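分类：社团日志 / 机械臂组 / 货架取放

六月，下午四点二十开工

Sang-wook 昨晚把 Onen 的抓取脚本合进了主分支，提交说明只有两个字：“应该”。应该什么，他没写。今天我跑第一遍，臂停在货架前面想了很久，然后回零位了。态度很好，成绩为零。

查下来是货架高度的问题。配置里层板还是 180 mm，那是上一版架子的数；Kevin Ó Flaithearta 上周换了新架子，量出来 210，写在自己手机里，打算“回头同步”。现在同步了，用的是我的笔。

改完之后重新摆场。比赛规则（Pakthorpe 校际赛，取放组）要求三件商品正面朝外、并排立放，旁边可以有一件不参与任务的干扰物。我们选了盆栽，理由是它本来就在办公室，不用报销。

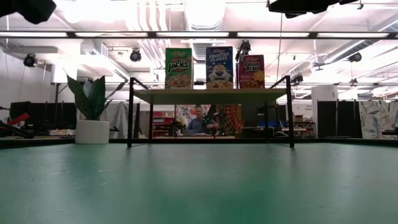
摆场记录：左起 Apple Jacks、Frosted Flakes、Raisin Bran，干扰物在货架左侧。

识别这边，Vanus 模型用 233 张自己拍的图微调过。绿盒和蓝盒没闹脾气，Raisin Bran 比中间那盒矮一点，框总往上多画一截，画到空气里去。Sang-wook 认为是标注时手抖，我认为是标注时在吃饭。两种假设不矛盾。重标的活归他。

另外三盒都靠层板后沿，吸盘如果推过头，盒子会往后翻。先把接近速度降到 133 mm/s，比赛计时肯定吃亏，但翻下去要从头摆，更吃亏。Helmy 的力反馈驱动装好了还没调，下次再说，这句话上次的记录里也有。

今天的结果：连跑几轮，蓝盒取得最稳，绿盒有一次夹歪了，没掉。盆栽被避障当成了第四件商品，置信度还挺高。Kevin 建议给它也标个价。

待办：
- 层板高度写进配置文件，不许再存手机
- Raisin Bran 重标（Sang-wook）
- 干扰物加进负样本，换几个朝向多拍些
- 吸盘备件只剩一个，去问指导老师
- 提交说明至少写满一句话，含主语

七点前收工，急停已复位，钥匙在老地方。

机械臂组内部记录，问题请在组内留言 | © 学生机器人社 | 返回顶部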